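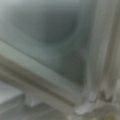
5 min read

Breakfast cell at Lakitar: notes from a lab visit

On Wednesday I was allowed to visit Lakitar, a small company that teaches robot arms to do kitchen work. I maintain packing machines in my own job, so I did not come for the toast. I wanted to see how they keep one cell running all day.

My guide was Leilani Castellanos. She sets up the cell every morning and it takes her 20 minutes. First she wipes the lens of the wrist camera with a dry cloth. Then she moves the arm by hand through its range and looks at how the cables follow. In my factory most stops come from cables too, so on this point we understood each other very well.

The focus of the wrist camera is set for the short distance above the plate, and when the arm travels, the picture is mostly soft shapes. I asked if this disturbs the software. Leilani told me they keep these pictures together with the good ones, and the fault log has a link to each of them. 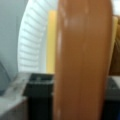 The log was for me the most interesting part. It has 2,266 entries, written by three people in three different styles. Jalen Mahmoud writes only one word, for example "slip" or "jam" (he means the machine, not the food). Every entry has the hour, the position of the arm and what was done to repair it. The most frequent repair is to tighten the screws of the gripper body. They do it after every 65 runs, with a torque screwdriver that hangs on a string.

Cleaning is done by hand with a damp cloth and never with spray. Jalen explained that one time peanut butter went inside a finger joint, and he needed a full afternoon to take it out. After this he wrote the cleaning sheet, and it is a good sheet. I asked for a copy.
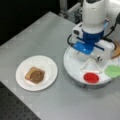
A slice with brown spread on its plate, and the blue and white gripper over the round tray.

They also keep a second gripper, already adjusted, in a drawer. To change it takes 5 minutes, and after that the arm must find its zero position again. Jalen let me do the last two screws. I made one too tight and he had to open it again.

Visits are possible in March also. You should write to Leilani before you come, and wear closed shoes.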